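Modul Textilpflege und Hauswirtschaftliche Betriebsführung
Begleitskript zur Vorlesung, Teil 3: Wäschekreislauf und Bereitstellung
Dozent: Vilmos Gál
Stand: Donnerstag, 6. September 2018

3.1 Gegenstand und Abgrenzung

Der vorliegende Teil behandelt den innerbetrieblichen Wäschekreislauf in Einrichtungen der stationären Versorgung und in Beherbergungsbetrieben. Er setzt die Kenntnis der Faserlehre (Teil 1) und der Waschverfahren (Teil 2) voraus. Die Vergabe an externe Wäschereien wird in Teil 5 gesondert behandelt und bleibt hier außer Betracht.

Unter Wäschekreislauf wird die Gesamtheit der Vorgänge verstanden, die ein Wäschestück zwischen zwei Verwendungen durchläuft: Abwurf, Sammlung, Transport, Sortierung, Waschen, Trocknen, Finish, Kontrolle, Lagerung und Ausgabe. In der Literatur werden Sortierung und Kontrolle gelegentlich zusammengefasst. Für die Prüfung gilt die hier verwendete Gliederung.

3.2 Unreine und reine Seite

Die räumliche Trennung von unreiner und reiner Seite ist die Grundlage jeder Wäschereiplanung. Kann sie baulich nicht hergestellt werden, ist sie zeitlich zu organisieren; zwischen beiden Phasen liegt dann eine dokumentierte Flächendesinfektion. Personal wechselt beim Übergang zur reinen Seite die Schutzkleidung und desinfiziert die Hände. Transportbehälter dürfen die Seite nur nach Aufbereitung wechseln.

Behälter sind so auszuwählen, dass sie sich vollständig reinigen lassen und auch in gefülltem Zustand sicher getragen werden können. Für Kleinmengen haben sich Körbe aus Kunststoff mit Griffmulden oder Griffschlitzen bewährt, für größere Posten fahrbare Gestelle. 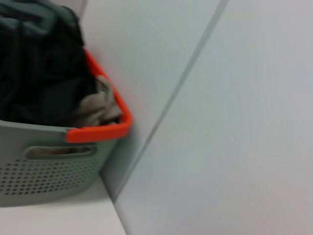
Die Füllmenge richtet sich nach dem Gewicht der Wäsche und erst in zweiter Linie nach dem Volumen. Feuchte Frottierware erreicht die zulässige Traglast deutlich früher als trockene Bettwäsche. Die im Betrieb geltenden Grenzwerte sind dem Aushang zu entnehmen und im Rahmen der jährlichen Unterweisung zu erläutern.

3.3 Bestandsrechnung

Der Wäschebestand wird als Vielfaches des Tagesbedarfs angegeben. Ein fünffacher Satz bedeutet, dass je ein Satz in Gebrauch, in der Sammlung, in der Bearbeitung, im Lager und in Reserve gehalten wird. Häuser ohne Wochenendbetrieb der Wäscherei benötigen in der Regel einen höheren Faktor.

Rechenbeispiel: Das Gästehaus Barta hat einen Tagesbedarf von 400 Handtüchern. Bei fünffachem Satz ergibt sich ein Sollbestand von 2.000 Stück. Die Inventur im Juni weist 1.078 Handtücher in verwendbarem Zustand aus. Die Fehlmenge von 922 Stück ist nach Schwund und Aussonderung aufzuschlüsseln. Beide Positionen werden getrennt gebucht, da sie unterschiedliche Ursachen haben und in verschiedenen Kostenstellen erscheinen.

Zu beachten ist, dass eine Inventur stets an einem Stichtag und an allen Standorten gleichzeitig durchzuführen ist. Zeitversetzte Zählungen führen zu Doppelerfassungen, die sich nachträglich kaum bereinigen lassen.

3.4 Legen, Kontrolle und Bereitstellung

Das Legen von Hand erfolgt auf einer glatten, hellen und freien Arbeitsfläche in ergonomisch angepasster Höhe. Auf hellem Grund sind Flecken, Fadenzieher und Fremdfasern an farbiger Wäsche leichter zu erkennen; bei weißer Wäsche kommt es vor allem auf die Beleuchtung an. Unsortierte Teile werden griffbereit seitlich bereitgestellt.

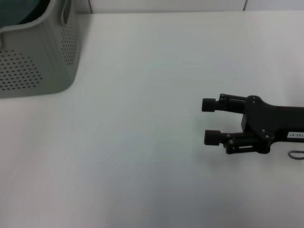 Abb. 2: Weiße Tischfläche mit Kunststoffkorb

Die Legeform wird je Artikel verbindlich festgelegt. Sie bestimmt das Schrankmaß, die Stapelhöhe und die Zahl der Handgriffe bei der Ausgabe. Änderungen der Legeform sind mit den abnehmenden Bereichen abzustimmen und schriftlich bekannt zu geben. Beschädigte Teile werden gekennzeichnet und der Näherei zugeführt; eine Reparatur unterbleibt, wenn ihre Kosten den Restwert übersteigen.

Stapel werden mit der geschlossenen Kante nach vorn eingelagert. Neu eingehende Ware kommt nach unten oder nach hinten, damit der gesamte Bestand gleichmäßig umläuft.

3.5 Aufgaben zur Nachbereitung

1. Stellen Sie den Wäschekreislauf Ihres Praxisbetriebs als Ablaufplan dar und kennzeichnen Sie den Übergang von der unreinen zur reinen Seite.
2. Berechnen Sie den Sollbestand des Gästehauses Barta bei sechsfachem Satz.
3. Erläutern Sie den Unterschied zwischen Schwund und Aussonderung anhand je eines Falles aus der Praxis.

Die Ausarbeitungen sind vor der nächsten Präsenzveranstaltung im Sekretariat abzugeben. Aufgabe 2 wird in der Übung besprochen.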